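Acrylic box (open-topped)

From the Zillgate household encyclopedia, storage and display section

An open-topped acrylic box is a clear plastic container with four walls, a flat bottom and no lid. I wrote the first version of this entry, so if it sounds like I'm fond of the things, well, I am! People also call them display trays, clear bins or (my grandmother's word) see-throughs.

Acrylic is a plastic you'll find sold in sheets, and most boxes are made by cutting flat pieces and gluing them edge to edge with a thin solvent cement. The cement softens both surfaces so they fuse, and a good joint is nearly invisible. A bad one has bubbles in it. I have made plenty of bad ones. Thin walls are lighter and cheaper but they flex, and a long box with thin sides will bow a little if you fill it with anything heavy.

The odd thing about a clear box is how much it borrows from whatever is under it. Put one on a dark desk and every scrape and fingerprint jumps out at you. Put it on white and it half disappears, with only a bit of gray reflection along the walls to tell you where it is. I like a plain white board over the tabletop for sorting and cleaning, though white boards pick up stains of their own and you do end up living with a few blotches.

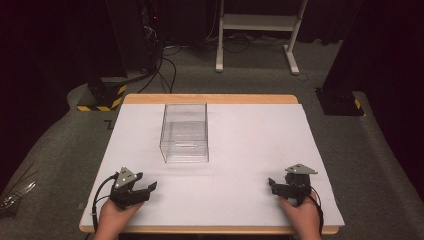
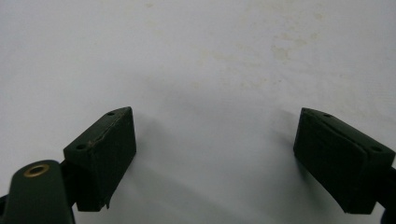
Clear open-topped box on a white-covered table (first picture); faint yellowish stains on a white surface (second picture).

Cleaning is where most boxes get ruined. Use lukewarm water, a drop of dish soap and a soft cloth, and skip the paper towels, which scratch. Window cleaner with ammonia is a no, and so is rubbing alcohol, which can leave a web of tiny cracks called crazing. Toshio Tsuchiya, who taught me to glue these, blows the dust off first and only then wipes. I used to skip that step and my oldest box looks like it!

For storage, people use them for yarn, tea bags, pens, kids' blocks, pretty much anything you'd rather see than label. Boxes with straight sides don't nest, so a set of 4 takes up the same room empty as full. Keep them away from the stove, too, as acrylic softens with heat.

See also: Drawer dividers; Glass trays; Solvent cement; White boards and table covers

Last edited April 8, 2024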